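Joltus to split adult fan comics into their own catalog

Joltus, the download store for independent and fan-made comics, will move its adult titles into a separate catalog in January.

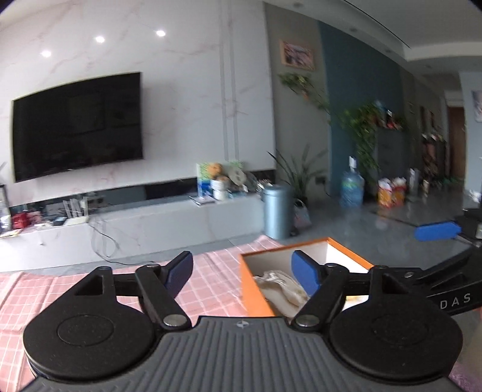

The change covers 3,159 books, most of them parodies of video games and animated series drawn by small self-publishing groups. They will keep their current prices and product numbers. Buyers who already own a title will find it in their library as before, and old links will forward to the new pages.

Adult and general titles have shared one search page on Joltus since the store opened, with a filter that visitors could switch on or off. Under the new setup, adult books won't show up in the main search at all. Readers will need to sign in and confirm their age once to reach the second catalog – a step that will also apply to free previews and cover art.

Negin Mousavi, catalog manager at Joltus, said the filter had caused problems for sellers on both sides. General-audience artists complained that their work was listed next to explicit covers, while adult artists found their books hidden whenever the filter was reset.

"We were getting the same complaint from two directions," Mousavi said. "Splitting the search was the request we heard most often from sellers, so that's the part we did first."

Each book in the adult catalog must carry content tags chosen by the artist and checked by staff. The tag list has been cut to 107 entries, with many duplicates merged. Artists who post translations will also have to name the translator and the original release, and parody titles must give the series they are based on. All characters shown in adult material must be clearly adults, a rule already in the store's terms. Books that break it will be taken down and the seller account closed.

Sellers have four weeks to review their listings before the move. Anything left untagged by then will be taken off sale until the form is filled out, but it will not be deleted. The store's commission stays the same in both catalogs.

Printed books are a separate matter. Joltus takes print orders through Yazdani, a short-run printer in Skutalbridge, and those orders will close for two weeks during the changeover. Orders placed before the closing date will ship as normal. Yazdani will go on printing both general and adult books, and adult orders will still be sent in plain packaging.

The timing has drawn some grumbling from groups preparing new books for Notcombe, the winter fan comics fair, where many of them launch the print and download editions together. Mousavi said groups with a table at Notcombe can ask for an early print slot through their seller page. Requests will be handled in the order they come in.

A test version of the adult catalog is open to sellers now. It has search by artist, series and language, but sorting by page count and the wish list are still missing. Joltus plans to add both after the move and has not given a date for either.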